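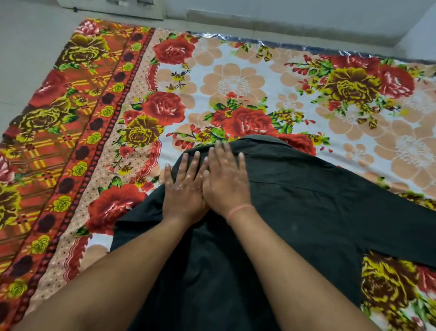 Shu-fen Yang
Senior Lecturer in Food Studies

Chapter 5
Thickening Sauces with Starch

A sauce that runs off the food has usually been given too little starch, or too little time over the heat. This chapter deals with cornflour, potato starch and plain wheat flour, the three thickeners most often met in home and college kitchens.

Starch grains swell as they are warmed in liquid, and the sauce thickens as they do so. Cornflour should first be mixed with cold water - never added dry to a hot pan - and then brought to a gentle boil while stirring. Potato starch thickens sooner and thins again if it is boiled for long.

Section 2 sets out the method for a basic stock sauce. Students should read it before the practical on Tuesday and bring their notes on simmering from the previous chapter.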